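What the grippers did to our shift. A thread.

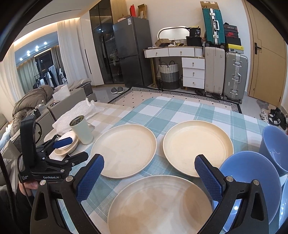
Esi Wumbei
@esiwumbei · Saturday

I used to lay tables and clear them for Andlow, who do lunches and dinners in other people's homes. I still do. I now do it holding a gripper in each hand, and my job title has grown a second line to make room for them.

12 replies · 41 shares

The idea is that you do the clearing with the grippers, the grippers record how you did it, and later a machine at the Semlow depot learns to clear plates like a woman from Etport with a bad shoulder. I have apologised to it in advance.

Three large plates, a few saucers, a tumbler, a couple of blue bowls. With my hands that's a minute's work and I'm thinking about the bus. With two jaws and blue pads on the ends it's a chess problem.

4 replies · 19 shares

A big plate lying flat is the worst of it. You can't get under it. You come at the rim sideways, very politely, like someone trying to leave a wedding early. Bowls are easier. Saucers in a stack are fine until you want only one.

We're asked for 1,000 good clears a month between us. In July we did 1,154, and were sent a spreadsheet to say so. The spreadsheet also had a column for "hesitations". I had the most. I prefer to think of it as having the most thoughts.

31 replies · 88 shares

What has changed, since people keep asking me at the bus stop:

We're slower, and for the first time in my working life slower is allowed. Waltraud Thaler, who trained me and can carry four plates up one arm, was told to stop doing that because the machine hasn't got an arm to put them up. She took it badly.

The chat has gone. You can't gossip properly while lining up a saucer. There are six of us on the rota and I've no idea who is getting divorced any more.

9 replies · 52 shares

The pay is better, by a bit. The feet are the same. The wrists are worse, and Agbeko (the firm that supplies the kit) sent round a sheet of wrist stretches which we do in the kitchen in a row, looking like a very tired dance troupe.

I asked our manager whether we were teaching our replacement. He said we were "shaping a future colleague". I asked if the future colleague would be doing Sundays. He said he'd come back to me.

77 replies · 203 shares

Waltraud's view is that anything that wants to scrape plates for a living is welcome to it, and she'd like to know who'll be doing the talking to customers. Customers like to be talked to. One of them told her all about his knee while she held a bowl in mid-air, and that went down as a hesitation as well.

My own total stands at 1,869 clears. I caught myself at home last night picking up a side plate with two fingers and a thumb, wrist locked, elbow out. My daughter asked if I was all right.

Anyway, the union rep is coming in to talk about who owns the recordings of our hands. I'll post what she says. I've got a list of questions and Waltraud has a longer one.

23 replies · 64 shares

We use cookies to improve your experience. Accept all · Manage settings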